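Okay so we finally made an offer on the vacant lot on Fendwood Lane. I've been boring everyone about it for months so you may as well get the whole story in one go.

It's 50 feet wide and a little over twice that deep, at the end of the street, with a chain-link fence on three sides and one enormous oak that I am already attached to (do not tell me what the roots will do, I know).

We looked at 6 lots before this one. The one by Rantala Creek was gorgeous and also half of it sat in the flood zone. The insurance quote made me put my phone down and go for a walk.

What sold me here was boring stuff. Water and sewer are already at the street. If you've never priced out bringing a sewer line to a lot, I envy you – it can eat your kitchen budget before you've picked a cabinet.
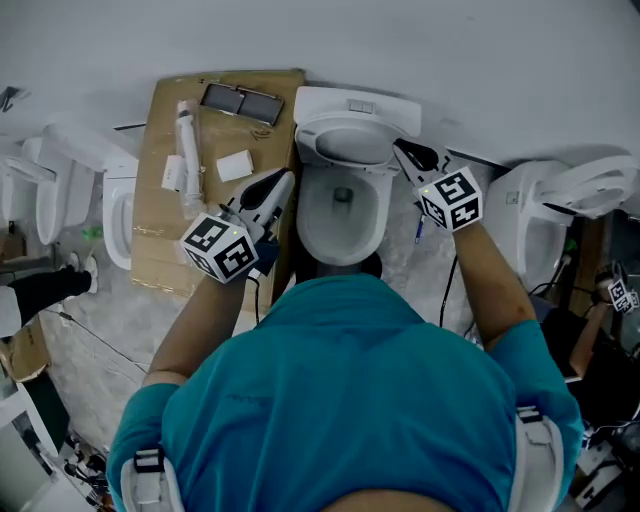 A reply from Prondow Pete: get the tap fee in writing from the city before you close. Mine went up between the listing and the permit and the seller just shrugged.

Good tip!! I called this morning and was on hold long enough to eat lunch, but they're emailing me the fee sheet. The listing only says "utilities available" and I'm learning that can mean a lot of things.

Other homework: the survey. The one the seller has is from before the neighbor put his shed up, and that shed looks awfully close to the line to me. We asked for a new survey as part of the offer and our agent thinks they'll split it with us.

Setbacks too. Once you take off the sides and the front we can still fit a 2 bedroom with a real porch, which is all I ever wanted. The garage may have to be a carport. I'm fine with a carport. My husband is pretending to be fine with a carport.

Asking was 70 thousand and we came in a bit under. They have until 5 tomorrow to answer and I've refreshed my email so many times tonight that I'm putting the phone in a drawer.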